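Can a Robot Take a Computer Apart?
Published by the Stelero young readers' page, October 17, 2018

You have probably seen a film where a robot builds another robot in three seconds flat, with sparks flying. Real robots are a lot slower than that, and they drop things. So when a company tells you its new robot hand can "handle anything", the right thing to say is: show me.

Let's start with the hand. Engineers call it a gripper. Many grippers have only two fingers, and those fingers open and close a bit like the tongs you use for salad. Yours can do much more. Hold a pencil, then roll it along your fingertips without looking. Two stiff fingers can't do that. They can pinch, and they can let go.

Does that matter? It depends on the job. Picking up a wooden block is easy, and a block is what you nearly always see in adverts. A block doesn't bend. It has flat sides and it stays where you put it. If somebody shows you a robot picking up a block, be polite, but don't be too impressed.

An old desktop computer is a much fairer test. It has stiff parts, bendy parts, clips that need a push in the right place, and plugs that sit tight in their sockets. The team at the Pritomham workshop in Lasville use one to compare grippers and cameras.
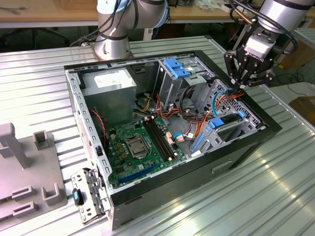 Two fingers closed on a blue cable.

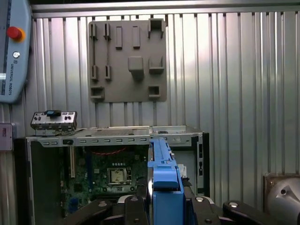
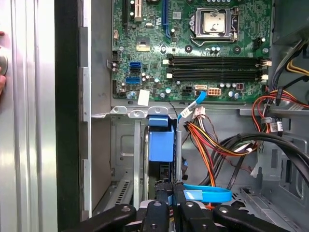
Cables are the nasty bit. Push one end of a ruler and the other end moves too. Push one end of a cable and it just flops somewhere else. A robot that knew where the cable was a moment ago has to look again. And if it pulls too hard, it could break the plug. You can feel when something is about to give. Lots of grippers can't feel much at all.

Then there is the looking. A camera fixed beside the table sees the whole job, but the arm can get in its way. A camera on the wrist goes where the hand goes, so it gets a close view, but the fingers take up part of the picture. Which is better? People who sell wrist cameras will say wrist cameras. The workshop tried both and found that each one missed things the other could see.

Now for some numbers, and please be suspicious of these too. In one test, the workshop asked a robot to unplug the same kind of cable 62 times with its first gripper. It dropped the cable or missed it 14 times. With a second gripper, it failed 10 times. Is the second gripper better? Maybe. Or maybe it had an easier afternoon. If you flip a coin lots of times and do it all again, you won't get the same number of heads, and nobody says the coin improved.

The company Hauksdóttir says its own gripper has managed 1,377 grabs in a row. Good for them! But what was it grabbing? The leaflet doesn't say. I would bet on blocks.

Next time you see a clever robot in a video, try asking these:

Has the video been speeded up?
How many times did it go wrong before they filmed this one?
Is a person steering it?
What happens if you move the thing a little to the left?

If the people who made the robot can answer all four, they are worth listening to. Some of them will be pleased you asked.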